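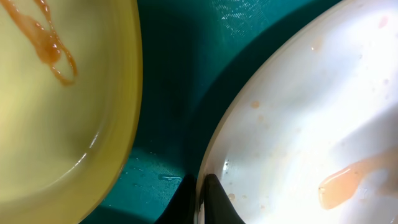
Figure 3. Pale yellow dish (left) with brown sauce near the top, and white plate (right), on a teal surface.

4. Residue, rinsing and water use in shared kitchens

4.1 Background to the survey

The question of how much water is used to clear dishes before washing has received less attention than the washing itself. Household guidance in most municipalities is directed at the machine or the sink: run full loads, fill a basin, turn off the tap. The stage that comes before, in which leftovers and sauces are scraped, wiped or rinsed away, is usually treated as a matter of habit and left out of the accounts. In the shared kitchens covered by the present study this stage was found to take up a considerable part of the hot water drawn after the evening meal, and it differed more from building to building than any other use we recorded.

The survey was carried out in residential buildings at Sidstead and Aasen. Both sites house students and short-term workers, and both have kitchens used by up to eight residents each. Meters were fitted to the kitchen hot water lines in September and read at intervals of five minutes. Residents were also asked to keep a short diary of meals prepared, dishes used and the manner of cleaning. In all, 2384 diary entries were returned in a form that could be matched with a meter reading. Entries that gave no time, or that covered more than one meal, were set aside.

4.2 Categories of residue

Diary entries were coded by the kind of residue reported. Four categories were kept after a trial period: dry crumbs, starch, fat, and sugar-based or thickened sauces. The last of these (Figure 3) gave the coders the most difficulty. Residents used the word "sauce" for gravies, bottled condiments, reduced pan juices and dessert toppings alike, and these do not behave in the same way under running water. Where the entry named the food, it was coded accordingly. Where it did not, the entry was placed in the general sauce category and a note was made. We accept that this category is broader than the others and that comparisons drawn from it should be read with care.

Colour of dishware was recorded at the request of the housing office at Aasen, which had replaced a portion of its white stock with coloured dishes the previous year. It was thought that residents might rinse white plates for longer, given that traces of food are easier to see on them. The diaries offer weak support for this view. Residents at Aasen mentioned rinsing a second time more often for white plates than for coloured ones, but the coloured dishes were also smaller on the whole and were used mainly for breakfast and side portions. The two effects cannot be separated with the data at hand.

4.3 Rinsing before washing

Three practices accounted for nearly all entries. Some residents scraped dishes into the organics bin and washed them directly. Others rinsed under a running tap before washing. A third group left dishes to soak in a basin, often together with those of other residents, and returned to them later in the evening.

Running-tap rinsing was the most common practice at Sidstead, where the sinks are single and fairly shallow. At Aasen, where double sinks had been installed, soaking was more common, and the evening peak in hot water use was lower and more spread out. The difference held when meals of the same kind were compared. It was widest for thickened sauces, which residents at both sites described as hard to shift once they had been left standing.

A small number of entries at Sidstead described wiping dishes with a used paper napkin before washing. Hot water use following these entries was low, although the number of cases is too small to support a firm statement. The practice also has a cost in paper that was outside the scope of the study.

4.4 The Alby trial

Following the first round of readings, a trial was run in the Alby wing at Sidstead. Each kitchen was supplied with a flexible scraper and a basin, and a printed card was placed above the sink setting out a suggested order of work: scrape, soak, wash, rinse once. No other change was made. The scrapers were supplied by Zuvton and were of a single pattern.

Some 400 diary entries were returned during the trial. Use of the scraper was reported in a majority of these in the opening weeks and declined afterwards, most noticeably in kitchens where the scraper had gone missing and had not been replaced. The basin proved more lasting. Residents who took up soaking generally kept to it, and several noted that it allowed them to leave the kitchen free for others while dishes stood. There were complaints as well. Basins left full overnight were the subject of repeated notes in the diaries, and in one kitchen residents agreed to stop using theirs.

Meter readings for the Alby wing moved in the expected direction, with a lower draw in the hour after the evening meal. As the trial ran into a holiday period, when occupancy was reduced, we have not attempted to state the saving as a single value. Readings adjusted for occupancy are given in Appendix B, which was last revised on 2025-03-18.

4.5 Limitations

The diaries rely on residents' own accounts, and it is likely that practices considered wasteful were under-reported. The meters did not distinguish dishwashing from other uses of hot water at the kitchen sink, such as filling pots or cleaning counters. Matching entries to readings reduced this problem but did not remove it – in busy kitchens, two or more residents were often at the sink within the same interval.

The age and condition of the dishware were not recorded. Worn glazes may hold residue more firmly than new ones, and the white stock at both sites was generally older than the coloured. Later work at Sidstead will record the year of purchase for each set, together with the depth of the sink and the temperature of the water at the tap.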